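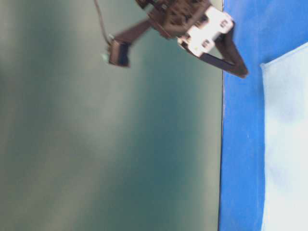
OK I finally started learning to bake sourdough and I have so many feelings, so this is going to be a thread!

1/ My starter is called Pal. Pal lives on top of the fridge and took 13 days to do anything at all. I nearly gave up on day nine and then one morning — bubbles! Everywhere! I yelled so loud the dog left the kitchen.

2/ First loaf was a brick. 1000 grams of flour is way too much for a beginner, by the way. Halve the recipe. You'll still have plenty of bread and your arms will thank you.

3/ Loaf two I used rye from the little mill shop in Fandale and wow, what a difference. It smells like honey and wet hay (in a good way, I swear). They grind it on site and you can hear the stones going while you pay.

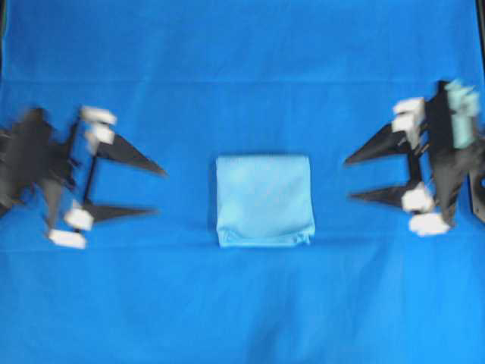 4/ Things I wish I'd done from the start: weigh the water too. My measuring cup was off by almost a quarter and I'd been blaming poor Pal this whole time.

5/ Dilani Marikar taught the evening class I took in April and her tip was to feed 100 grams of starter the night before, then leave it alone until it doubles. Leave it ALONE. I am so bad at this part. I check it like a kid waiting for snow.

6/ Loaf three had an ear! A real one, crunchy and dark at the tip. I ate the heel standing up with way too much salted butter and then cut another slice, and then one more.

7/ Next up is olive and rosemary. If you've got a favorite add-in, send it my way, I want to try them all — especially anything with cheese!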